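Class notes, week 4: the open day at Skarnidora
27/07/2025
By Ailbhe Tully

These notes cover the visit to the Skarnidora open day. Bring them to the tutorial along with your own observation sheet. If you missed the bus, read the whole handout and then borrow a sheet from someone who went, as the first short assignment draws on both.

Who we met

Vilmos Farkas runs the manipulation work and gave the opening talk. Chinyere Ajayi operated the arms during the demonstration and took most of the questions. Lawal Nnaji looks after recording and storage. He spoke to the second group only, so the first group should copy the storage section from someone else.

The talk

Farkas began with the difference between automation in a fixed cell and manipulation in a room people live in. In a fixed cell the part arrives in a known position, the lighting is controlled and the fixture does half the job. In a living room none of that holds. The furniture gets moved, the light changes through the day and the object can be lying at any angle.

He then set out how the group works. A person guides the arms through a task, the movements and the camera views are recorded together, and a model is trained on the recordings. The set discussed on the day held 100 recordings of one task, picking up keys. Of these, 59 were kept for training. The remainder were put aside, mostly for hesitation by the operator or a long pause at the start. Someone asked whether throwing out the hesitant ones was wise. Farkas said the group disagreed about it and he would like to see it tested properly.

Why keys

Keys are thin, they lie flat and they are shiny. Each of these causes a different problem.

Thin and flat: the fingertips have to come down very close to the surface before they can get any purchase. A few millimetres too high and they close on air. Too low and they press into the tabletop.

Shiny: bright metal gives unreliable readings on many depth sensors, and glare from overhead lights can do the same to the surface beside it.

Joined by a ring: keys on a ring shift against each other when pushed, so the shape at the end of a grasp may differ from the shape at the start. Ajayi called this the part she finds hardest to do smoothly.

The demonstration

We watched in two groups, 31 students in the first and 17 in the second, 48 all up. Compare the views below with the camera section of your sheet. The first two are from head height and the third is from the wrist.
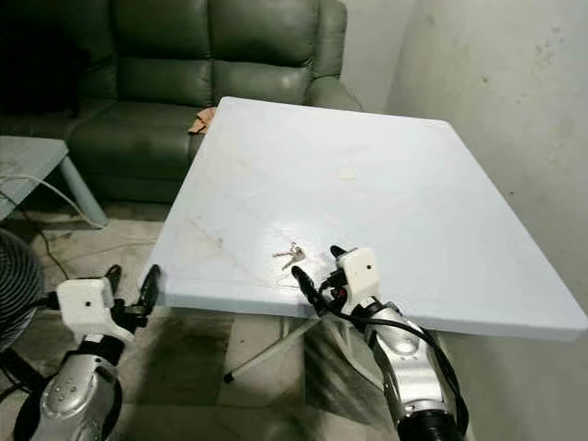
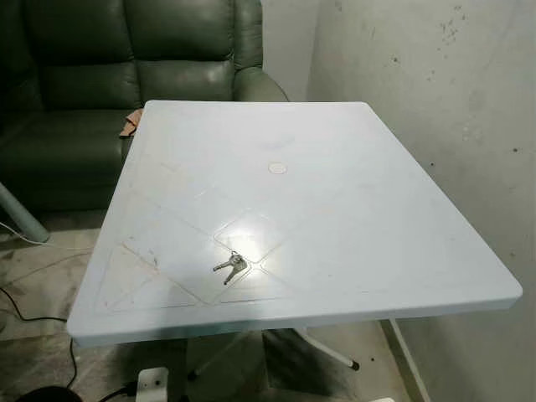
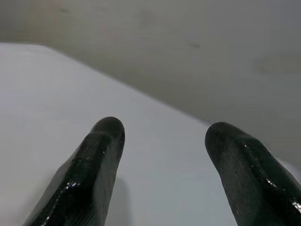 Cameras and what each is for

A head view takes in the work surface and a good deal of the room, which helps in planning an approach. Its weakness is that the arm can block it at the point of contact. A wrist view moves with the gripper and stays close to the fingertips, but it loses track of the wider layout. Most systems of this type use both, and the recordings have to be aligned in time. Nnaji's advice was to check the alignment before anything else when a trained model behaves oddly.

One correction to what I said on the bus: the wrist view is not used alone at any stage of training. I had that from an older write-up.

For the tutorial

1. Choose one property of the keys and explain how it affects either sensing or grasping. Half a page.
2. Suggest a rule for deciding which recordings to keep. State what it would cost you.
3. Kidus Tufa will take the Tuesday tutorial while I am away. Hand your sheets to him.

The return visit is pencilled in for August. Closed shoes again, please, and sign in at the front desk before going through.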